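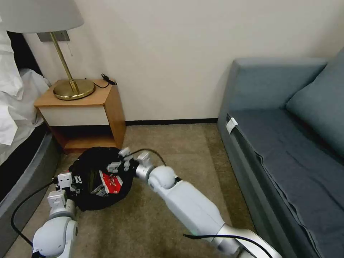
Startseite | Foren | Reisen zum Sport | Anmelden

Kategorie: Zuschauer & Tickets > Mehrsportturniere

Lohnt sich die Tageskarte bei den Spielen in Teltby?

Sheena Gunn
Wir fahren im Juli zum ersten Mal hin und ich freue mich wie verrückt! Am liebsten würde ich morgens Lawn Bowls gucken und abends zum Netball. Geht das mit einer Karte, oder muss man für die Halle extra zahlen? Und wie kommt man vom Bowlsgrün in Clullitz rüber?

Iñaki Olmedo
Unbedingt machen! Die Tageskarte gilt für alle Vorrunden, auch in der Halle, nur die Finals kosten extra. Von Clullitz fährt der Bus 233 direkt bis vor die Tür. Beim Netball passen mehr als 4000 Leute rein und die Stimmung ist der Wahnsinn, ich war letztes Mal nach dem zweiten Viertel schon heiser. Sitzplätze sind frei wählbar, also lieber früh da sein (Block hinter der Bank ist super, da hört man die Trainerinnen). Und falls du zwischendurch Luft hast: Gewichtheben der Frauen in Jitcombe, gleiche Karte, fünf Minuten zu Fuß vom Bahnhof. Das hat mich total gepackt, obwohl ich vorher keine Ahnung davon hatte!

Nghiêm
bus stimmt, fährt aber abends nur noch stündlich. bowls ist toll, sonnencreme mitnehmen!!

Sheena Gunn
Super, danke euch beiden! Gewichtheben kommt auf die Liste.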